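Carnet d'atelier, décembre, 9 h passées

Bon, je reprends le carnet après une grosse coupure (la cuisson de la semaine dernière m'a mangé tout mon temps) et je note tant que c'est frais. On est toujours sur la série de bleus pour Clomasness, les petits bols sans pied, et toujours coincés sur le même souci : l'émail se rétracte sur la lèvre. Des petites îles, des trous nus, comme si la couverte avait eu peur du bord. Sur les tessons d'essai, rien du tout, superbe ! Sur les bols, une horreur.

J'ai relu mes notes d'automne et je vois que j'avais changé deux choses en même temps, ce que je m'étais pourtant juré de ne plus faire : le kaolin (passé du cru au calciné pour moitié) et la durée de broyage. Du coup impossible de savoir qui est coupable. J'ai donc refait la recette de base, numéro 111 au classeur, avec le kaolin cru seul, et la 124, qui est la même avec le mélange moitié-moitié. Même eau, même tamis, même seau ou presque. 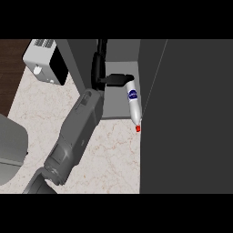

## Émaux et engobes

La 111 d'abord. Au trempage elle prend vite, trop vite, et en séchant elle craquelle déjà sur la lèvre. On voit un réseau très fin, on passe l'ongle et ça se soulève. Pas besoin d'aller jusqu'au four pour deviner la suite, mais j'en ai quand même mis à cuire, par acquit de conscience.

La 124 se comporte mieux. Pas de craquelures à sec, sauf sur un bol où j'avais laissé une trace de doigt (gras de main ? crème ? je penche pour la crème, il fait un froid de canard dans la pièce du fond et j'en mets des tonnes). Poudrage un peu plus marqué par contre, il faut manipuler les pièces avec des pincettes. J'ai ajouté une pointe de gomme dans un petit pot à part pour voir, étiquetée « 124 g ». Attention à ne pas lire ça comme un poids, je me suis déjà fait avoir toute seule ce matin !!

Biscuit : j'ai ressorti ceux de la fournée Tultero, cuits un poil plus haut que d'habitude. Ils boivent moins, donc il faut tremper plus longtemps, donc l'épaisseur devient pénible à tenir. Chez Braneo ils conseillent d'humidifier le biscuit à l'éponge avant de tremper. J'ai essayé sur la moitié des bols. L'effet est net sur les bulles, quasiment plus de piqûres en surface, mais la couche tombe mince à l'extérieur et le bleu tire vers le gris. Joli gris, d'ailleurs, je garde l'idée pour autre chose.

Côté densité, je n'avais pas assez surveillé. Les deux seaux avaient décanté pendant la nuit et celui de la 111 faisait une galette dure au fond. Rebrassé longuement, retamisé, puis laissé reposer le temps d'un café. À refaire avant chaque séance, même quand le seau a l'air bien.
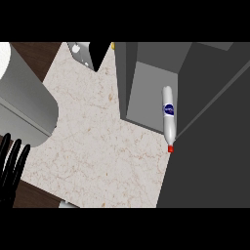 Et justement, pour le seau de la 111, j'ai un doute sur l'eau. On avait coupé avec celle du bac de récupération en octobre, il me semble, et cette eau-là traîne des sels de toutes les terres passées par l'évier. Si quelqu'un se souvient de ce qu'on a versé dedans, qu'il l'écrive en marge, s'il vous plaît, même au crayon. Dans le doute je repars sur de l'eau neuve pour la prochaine gâchée et je garde l'ancien seau pour les intérieurs de vases, où personne n'ira regarder de trop près.

Cuisson : montée lente dans le petit four, avec un palier d'environ 11 minutes en haut au lieu du palier habituel, pour laisser l'émail se recoucher. Les bols de la 124 sont en haut, ceux de la 111 en bas avec un biscuit sacrifié dessous (la plaque du bas a déjà assez souffert, merci). J'ai glissé des cônes à chaque étage, l'étage du milieu chauffe toujours plus que ce que raconte le régulateur.

Reçu aussi l'échantillon de fritte Nkuna. Grain très fin, presque trop blanc, ça vole partout : masque obligatoire et éponge mouillée sur la table, pas de balai. Je ne l'ouvre pas tant que la question de la lèvre n'est pas réglée, sinon je vais encore changer deux choses à la fois et pester dans trois semaines.

À faire :

- peser les bols avant et après trempage, secs, pour avoir enfin une vraie idée de l'épaisseur
- adoucir la lèvre au tournassage, elle est peut-être tout bêtement trop vive
- racheter des cônes, la boîte sonne creux
- refaire l'étiquette de la 124 avec gomme

Four lancé à 16 h. Ne pas ouvrir avant que je sois là, même « juste pour voir ».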